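zfan_bench
The sorting build is finally up in the shared shop at Zernville. Three bins with colored paper tops, one hole each, and a tray of dog toys for the arm to pick from. 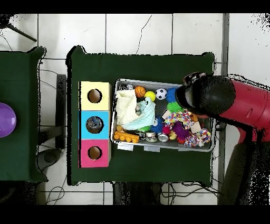

Rope toys are the worst so far. It cost me $899 and I'm still tuning grip.

edska_timo
Way too much in that tray. Start with balls only! 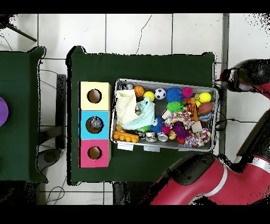
Tray, bins and arm from overhead

zfan_bench
Nah, clutter is the whole point for me.

godfrey_s
With Timo on this one. Also, cloths hide stuff.

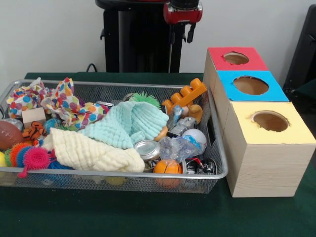 I'd pull those out first and do 200 picks, then argue.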